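Home | Gallery | Sites | Canteen | Contact

The Hiltum packing room, before and after the arm

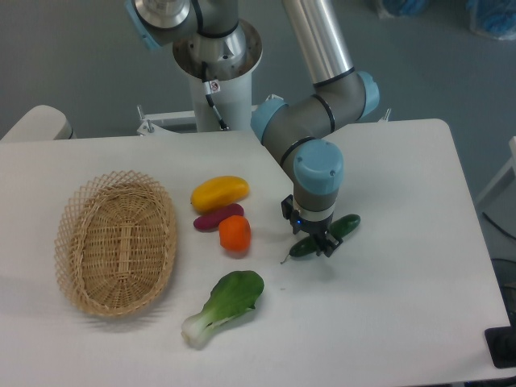
Brivex put the arm in at Hiltum in May, and the rota has not been the same since. Four of us used to share the mixed-basket bench and argue about the radio. Now one person minds the arm while the rest are on labels, loading or, in my case, writing captions. It practises on an artificial mango and other pretend groceries at a white table, with an empty wicker basket that would look quite smart at a picnic. The gripper is at the cucumber here, and cucumbers are a sore subject. We were promised 900 baskets a shift by the people at Skikaditz, who sold us the software and have never packed a basket.

What has changed, for those on other sites who keep asking: wrists are better, mine included. Lifting is down to the last 3 crates of the day. Tea breaks are staggered, as the arm doesn't take one and somebody has to stay with it. Two of the night crew have done the 5-day course and now talk about "waypoints" over lunch - we are being patient with them.

Urquijo is next on the list. Our advice to the bench there is to ask about the training money early, and to get it in writing who clears up when something gets dropped.

Last updated: 23 Jun 2021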